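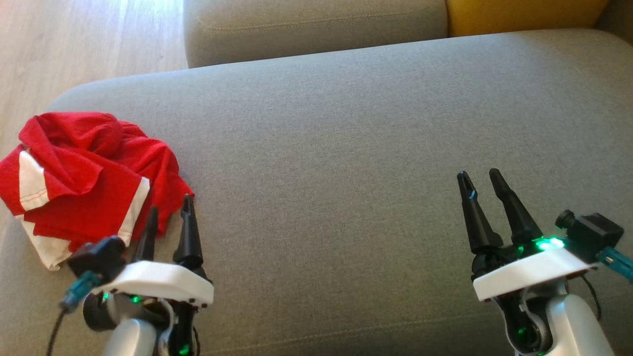
Re: [softhome] Folding on the sofa vs. folding on a table

List home | Archive | Search | Unsubscribe | Help

Going back to the folding question, which I think got dropped when everyone started arguing about drawer dividers. I've left the original in because the archive threading is broken again.

> I have given up on the table. For the last month I have done all our
> laundry on the sofa, using the seat as the work surface and the back
> as a place to hang things I've already smoothed out. I got the idea
> from the Tranard booklet, the one with the "soft surface method" in
> it. The claim is that a padded seat grips the cloth so it doesn't
> slide, and you get a flatter fold with fewer passes. I also find I
> put things away sooner, because I want the seat back.
>
> My questions for the list: does anyone do jerseys this way, and do
> you tip everything out first or work straight from the basket? I have
> a low two-seater from Domden if that makes any difference. I would
> say it has cut my folding time in half.

I'd like to believe this and I don't, or not most of it.

Take the grip claim first. A woven cover does hold a T-shirt better than a varnished table does, I'll give you that. A bath towel on a varnished table also holds still perfectly well, being a towel. So we are talking about a benefit for thin, slippery things only, and those are exactly the things that suffer on a padded surface. You press down to flatten the sleeve, the cushion gives, and the cloth goes down into the dent with your hand. When you let go the cushion comes back up and so does the crease. I tried it for 2 weeks on our gray one and my shirts came out looking like I'd slept on them.

Then there's the front edge. Sofa cushions are rounded at the front. Anything you leave near there hangs over, and the weight of the part hanging over pulls at the rest. A red shirt with white panels is a good test because you can see straight away whether the white bands line up. On a table I can get them to meet. On the seat I had to hold one half down with my forearm while I brought the other half across, and by the time I'd smoothed it the first half had walked off toward the floor.

As for "cut my time in half," did you time it? I did. I'm aware that this says something about me. One full load, same basket, went 596 seconds on the kitchen table and longer than that on the sofa, and I stopped the clock on the sofa run when a sock went down the gap at the back. I don't claim that one load proves anything. But the booklet doesn't give any times at all, just the word "faster," and I've noticed that the same people sell a folding mat. If a soft seat is so good, what's the mat for?

The point about putting things away sooner is the only one I found persuasive, and it has nothing to do with the method. You'd get the same result by piling the laundry on your pillow.

To answer what you asked:

Jerseys. Do them face down, wherever you do them. Shake it out by the shoulders first, once, hard. Lay it with the neck pointing away from you, bring each side in to the middle, sleeves flat along the back, then bottom up to the collar. If there's a stripe that runs on a slant, ignore it and go by the side seams. Stripes are often sewn on a little off and if you follow them you'll end up with a lopsided shirt.

Basket or tip out. Basket. A shirt that sits in a heap on the seat for an hour has set creases before you've touched it, and you lose your working space besides. Take out 2 at most.

The Domden. I don't know that model, but low is bad for this. You'll be bending. The Brerkura list had a long complaint thread in May from people who'd switched to beds and sofas and then wondered why their backs hurt. If you must use it, kneel on the floor in front, and put something under your knees if your floor is wood like ours.

One thing I would try if you're set on a soft surface is a folded cotton blanket on an ordinary table. That gets you the grip without the dent. Acuña used to put a square of felt in with their laundry hampers for the same purpose and I never saw why they stopped. A blanket costs nothing if you already have one.

I'd also take the loose cushions off the seat before you start. We have a mustard-colored one that I kept moving from one end to the other, and those trips were in my time too, so subtract them if you want to be generous.

If anybody has run more than one load each way and written the numbers down, please post them. I'll change my mind for numbers. The archive has something like a decade of posts on folding, the booklet claims 2,000 happy households, and I haven't found one person in either who used a clock.

Also, whoever asked about the drawer dividers, the cardboard ones sag.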